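Talk notes -- coastal rowing section, club evening, 13 Dec 2018
Keep to 4 parts. Don't read these out word for word!!

Opening -- thank them for coming out in the cold. Say who we are, quick. Watkins Boat Club, rowing section, the ones who get up early. Then straight in, no history lesson. They've heard the history.

Part 1. What the Vasto crossing is

Open-water race for fixed-seat boats, crews of 4 plus cox. Starts off the Vasto slip, out to the Mumis light, round it, home again. 19 miles if the cox steers straight. Ours doesn't. (Pause for laugh, cox will be in second row.)

Held in March. Water is cold, wind usually from the west, so the leg out feels easy and everybody goes off too hard. Then they turn at the light and its a different race. Say this slowly, it's the main point of the whole talk. The race is the leg home.

Last time -- we went round the light in good shape and lost six places in the next hour. Don't make excuses. Don't mention the rudder unless somebody asks.

Part 2. The boat

Wimimel is back from the yard. New rudder pins, new thole pins, two planks replaced on the port side. Stretchers moved back a notch for the tall people. She weighs 300 pounds stripped, that's before oars, anchor, water, flares and the bag of stuff that bow always brings.

Things still to do: sand the seats. Rub down the oar handles, NO varnish on the grips. Check the buoyancy bags hold air overnight. Spare oar needs a new leather. Trailer lights, again.

Ask for hands up for the work weekend. Write the names down this time.

Part 3. Training

Long and dull until the new year. Low rate, long strokes, everybody in time. Machine sessions in the shed on nights when it's blowing. After that we go outside the harbor wall whenever the forecast lets us and practice the turn. Turns lost us more time than fitness did -- bow side easy, stroke side keep pulling, cox calls it early, no shouting from the middle of the boat.

Heads up on swapping seats. People get fond of one side. If you can row both sides, you get in the boat more often, simple as that. Sign-up sheet by the door, put which side you prefer AND the one you can live with.

Food and drink on the water. Small amounts, often. Start before you're hungry. Bottle tied in under your seat, not rolling around in the bilge. We tried gels, half the crew hated them, so back to flapjack and bananas cut in half.
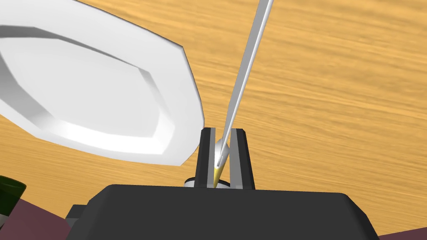

How cold is too cold to go out?

We go by wind and sea state first, then how the crew is dressed. If the cox isn't happy we stay in, and there's no arguing with the cox on the slip. Wool or fleece next to the skin, windproof on top, dry set of clothes left ashore.

Part 4. Money and getting there

Entry, ferry for the trailer, and two nights in the bunkhouse comes to 506 dollars for the boat. Split between the crew and the reserve. Section pays the trailer out of the raffle money, which we still have, most of it. Pay before the new year please, I am not chasing people again.

Travel -- two cars and the van. Van tows. Need one more driver who is happy backing a trailer down a slip with people watching. Leave early, the later ferry gets us in after dark and unloading in the dark was horible.

If time is short skip this next bit: the novice boat. There's a shorter course inside the bay, same morning, starts after ours. We could fill a second boat if three more people come forward. Borrowed hull, our oars. No racing experience needed, just be able to swim and turn up.

Finish on dates. Work weekend first, then first outing in Wimimel, then the time trial that picks the crew. Dates are on the sheet, don't guess them from memory like last year.

Questions. Then bar. Bring the sign up sheet back in from the door before somebody puts a glass on it.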